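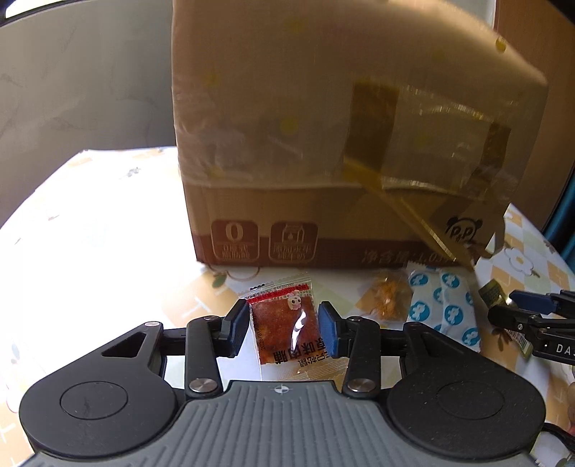 Does the softer finger pad pick up small packets better than the harder one?

With snack pouches it does, by a margin we would be happy to see in any other part of this project. On rigid items the two pads are hard to tell apart.

4.2 Pad comparison on thin packaging

We compared two finger pads on the hand-held gripper, the stock Drallberg pad and a softer textured one from Pletari. Both fit the same linkage, so the body, travel and closing force were left alone. Each pad was used for 70 picks of small sealed food packets from a cluttered tabletop, with an open cardboard box standing behind them (Figure 3). A pick counted as a success if the packet left the table upright between the fingers and stayed there for the walk to the bin.

Figure 3. A small snack packet held upright by its edges between the two fingers, with further packets on the table. A second gripper reaches in from the right.

The stock pad failed 14 times and the soft pad 11 times on the first day, a gap nobody should build a career on. The second day was more helpful. Kanokwan Thongdee, who had by then done more pinching than anyone else on the author list, switched to gripping the pouches by their edges instead of their faces, and the soft pad's failures fell to three. The stock pad's did not move. We had spent November modeling contact friction and would have liked the model to suggest this first.

Wrappers were the main nuisance. Shiny film slid out of the stock pad at up to 40 degrees of wrist tilt and then, past that, simply left. Serrated top edges caught on the soft texture, which helped the grip and delayed the release – twice the packet had to be shaken off over the bin, and we scored both as successes after some discussion.

Two-handed picks are treated separately in Section 4.3, where Nantana Srisuk's trials use the soft pad on both tools.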